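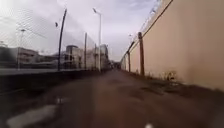
About Skilano

Skilano publishes calendars, birthday almanacs and printed guides to the traditions attached to the months of the year. Our titles cover birth flowers, birthstones, zodiac signs, name days and seasonal customs, and are written for general readers, gift buyers and classrooms.

The company was established by Saadet Başaran, who remains its director. The first publication was a 70-page booklet on birth flowers, sold through gift shops in Zestville. The catalog has since grown to 556 titles, stocked by over 900 retailers.

Editorial Standards

Traditions differ from one country to another, and older lists often disagree. Where a month has 2 accepted flowers or stones, both are given, along with the source of each. Character readings are presented as folklore and are intended for enjoyment. Every title is reviewed by an editor who did not work on the first draft.

Our Imprints

Sodimer is our imprint for adult readers and produces the yearly wall calendar and the Birthday Almanac. Khan is the children's imprint and includes activity books and classroom posters. Orders for the coming year's calendars open in June.

Personalized Editions

Schools, libraries and employers may order calendars printed with their own dates and staff or student birthdays. Names are supplied by the customer and are deleted from our records once the order has shipped.

Contact

The Zestville office is open to trade visitors by appointment. Written proposals from authors and illustrators are accepted throughout the year.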